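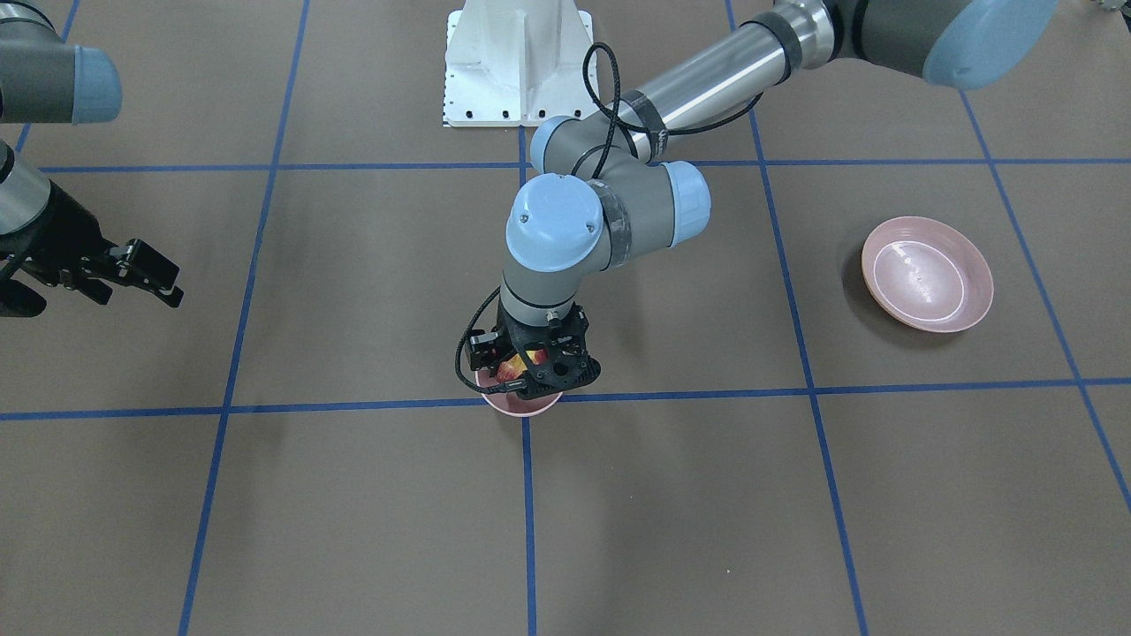 Left arm and gripper over the taped table

Koskela District Health Network
Minutes, blood pressure outreach planning, July

Chair: Thanasis Drakos
Notes: Eetu Ahonen
Meeting opened at 5:30 p.m. Minutes of the June meeting approved with one spelling fix (Flunia, not Fluna).

1. Spring screening results
Thanasis read out the final figure and there was applause! We checked 980 people across the district, our best spring so far, and the Flunia market stall was busy right up to closing. Everyone with a high reading went home with a referral slip. Eetu still needs the return slips from the Suvum clinic before we can say how many people followed up, and he will call them again.

2. Home cuff loans
The loan program is going wonderfully. Redance library has agreed to keep 20 cuffs at the front desk, to be borrowed on an ordinary library card (a lovely offer, and we accepted on the spot). Two cuffs came back with cracked tubing and will be replaced. Large cuff sizes are short everywhere. Agreed to order more large ones before anything else.

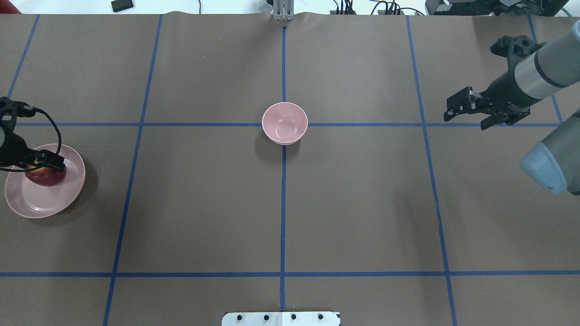 3. Fall screening at Suvum hall
The hall is ours for the fall, with the side room included, so people can finally sit quietly for a few minutes before their reading. Eetu showed his sketch for the room and it was very well liked. Chairs go along the window wall, and the reading stations face away from the door. For the check-in table he wants brown paper with strips of blue tape dividing it up, like the table in the picture, and one section each for forms, pens, leaflets and finished slips. Agreed, and Thanasis has paper left over from the spring.

4. Leaflets
The salt leaflet is too wordy. Eetu will cut it to 2 pages and bring a draft with bigger type. Translations to wait until the text is settled.

5. Any other business
Redance library would like a short evening talk on reading your own numbers. Great idea, warmly supported! Thanasis to offer them a choice of evenings.

Meeting closed at 6:45 p.m.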